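Last updated: 18 June 2024

Filed under: Opinion / Handsets / Repairability

The battery door should come back, and the usual objection to it is weaker than it was. Manufacturers have long said that a sealed handset is the price of water resistance. Brorkska's current mid-range phone has a gasketed rear panel held by five captive screws, and it carries the same ingress rating as the sealed model it replaced. The panel adds a little thickness. I have carried one since February and stopped noticing within a day.

The economics matter more than the engineering. A lithium-ion cell in daily use loses capacity on a predictable curve, and for most owners it is the first component to fall below a tolerable standard. The display, radio and processor are usually fine at that point. Under the present arrangement the owner pays a service centre to heat the adhesive, pry the glass, swap the cell and reseal the body. Wullthorpe quotes $70 for the part and $14 for the adhesive kit, and its labour charge is higher than both together. Plenty of people look at that total and buy a new phone on contract.

Adhesive also shifts risk onto the customer. Rear glass can crack during removal, and the standard service waiver puts the cost of that on whoever owns the phone. A fastener has no comparable failure. A stripped screw is an annoyance and can be drilled out.
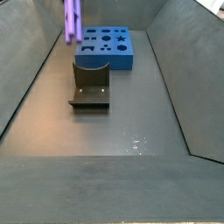 Two-fingered gripper over a blue foam shape sorter.

There is a fair argument on the other side concerning cell safety. Third-party batteries vary, and some of the cheap ones omit protection circuitry that should be mandatory. The remedy is a published cell specification and a certification mark, which would let a buyer tell a compliant part from a bad one at the counter. Aguirre already prints the full electrical and dimensional specification for its 791 cell and licenses it to other makers. Locking the battery to the mainboard by serial number, as Skenesitz does, blocks the unsafe part and the perfectly good one alike, and then displays a warning that a layperson will read as a fault.

Regulators should set the requirement by outcome. An owner with an ordinary screwdriver should be able to change the cell without heat, solvent or a software pairing step, and the ingress rating should be retested after the swap. The wording needs to cover the retest explicitly, or manufacturers will claim the rating only for a factory-sealed unit and decline warranty claims on anything that has been opened.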